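December 1, 2016

Pillai house, cont. Rang the council re heritage listing, on hold 6 min then cut off. Kanako Iwasaki has the Bendora letters, all 174 pages, wants them scanned before anyone talks about the sale.

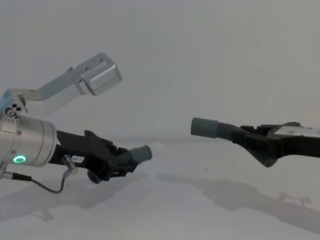
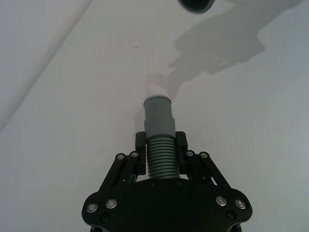
Trust at Stitstead will put in 400 toward the plaque if the writers' group matches it. Brukano quoted for the roof – too dear, ask agian. Three letters mention the upstairs study, one dated July, no year. Check against the deed.

To do: ring council back, find the missing floor plan, reply to the neice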